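Sorting out the spare room bed 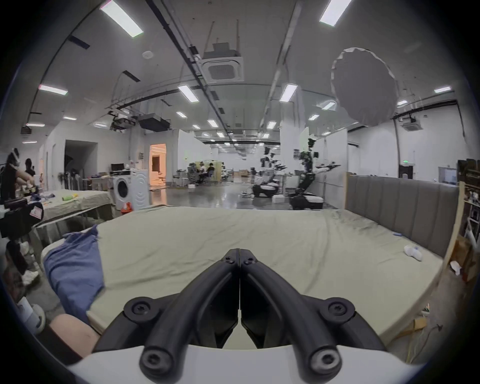
The green sheet on the mattress, with the blue cloth folded at one side.

We put off replacing the spare bed for years. The old one sagged in the middle and my brother-in-law stopped staying over because of his back. In January we finally set a budget of 763 pounds for everything, delivery included, and started looking.

I assumed that a firmer mattress was always better. Abenezer Mamo, who I used to work with and who spent a long time in a bed shop, told me to stop reading firmness ratings. Every maker has its own scale, so a medium from Womach can feel harder than a firm from Marchal. He said to lie on my side for ten minutes and see whether my shoulder went numb. Mine did on the first two we tried.

We ended up with a Tevov. I'm 185 cm tall, so I checked the length before anything else. It is 200 cm long and my feet stay on it. The Tarkora was a bit cheaper but it dipped when I sat on the edge to put my socks on, and I knew that would annoy me every time.

Sheets were more trouble than I expected. The new mattress is deeper than the old one and none of our fitted sheets would go round the corners. Look for the depth on the packet, and measure with the topper on if you use one. I didn't, and had to send a set back.

I haven't ironed any of the bedding and don't plan to. Shaking it out before it goes on the line gets rid of the worst creases.

The old mattress went to the tip. The council will collect one but the wait was 6 weeks, and we didn't want it standing in the hall all that time. It only just fitted in the car with the seats down.

Next job is the curtains, which let in the street light from five in the morning. I have a blackout lining to sew in but I need to find the right thread first.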